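Shopping basket

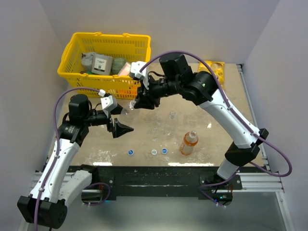 A yellow plastic basket with slotted sides and a rolled rim, holding several goods.

A shopping basket is an open container which a customer carries by hand to collect goods inside a shop. It is smaller than a shopping cart and is meant for short visits, when only a few things are bought. Similar baskets are also used at home, for example for storing groceries, for carrying laundry or for keeping cleaning products in one place.

Form and materials

The oldest baskets for the market were woven from willow, cane or palm leaf, and in many regions they are still made in this way. In the shops of today the most common materials are plastic and metal wire. Plastic baskets are usually molded in one piece, and the handles are attached afterward. The walls are often perforated. The openings reduce the weight, let the air pass and permit the cashier to see if something was left inside.

The upper edge is called the rim. In plastic baskets it is frequently thick or rolled outward, which makes the walls stiffer and is more comfortable for the fingers. Most baskets are a little wider at the top than at the bottom, so that empty ones can be placed one inside the other. This is called nesting. The handles must fold down or lie flat — otherwise the stack becomes unstable.

Bright colors such as yellow, red and green are popular. They are easy to find on the floor of a busy shop, and a store may choose one color as its sign. Pale colors show dirt sooner and are more usual in baskets for the home.

Packing

The general rule of packing a basket is that heavy and hard things go first and soft things go last. Jugs and bottles with liquid are best kept upright, or leaned against a wall of the basket if they are too tall to stand safely. Round fruits and vegetables roll easily and can be held in place by putting a package beside them. Flat packages are often set on their edge along the side, where they take less room and their label can still be read.

Fresh produce should not lie under a full container, as it is bruised by the pressure. Bread, eggs and thin bags are placed on top. Cleaning products are normally kept apart from food, also when both are closed.

Local use

In Kumadari the covered market lends baskets at the entrance against a small deposit. The practice was started by the shopkeeper Imtiaz Gazi, who bought 100 baskets for his own customers and later shared them with the neighboring stalls. The market now owns 325 of them. In Plarnomdale, the grocery shop Sandberg keeps 212 baskets in two sizes; the small size is preferred by older customers, and the large one is mostly taken by families in the weeks before the school holidays in June.

The Kitwood housing association gives a plastic basket to each new household, and 200 were given in the first year. Many residents use them for the pantry or the balcony and not for shopping.

Cleaning and care

Plastic baskets are washed with warm water and mild soap. A small brush is useful for the slots, where crumbs and soil collect. Strong sunlight makes some plastics brittle after a long time, and the first cracks are commonly found near the handles. A basket with a broken rim should be replaced — the sharp edge can tear bags and hurt the hand. Woven baskets must dry completely before they are put away.

See also

Shopping cart
Laundry basket
Basket weaving
Reusable bag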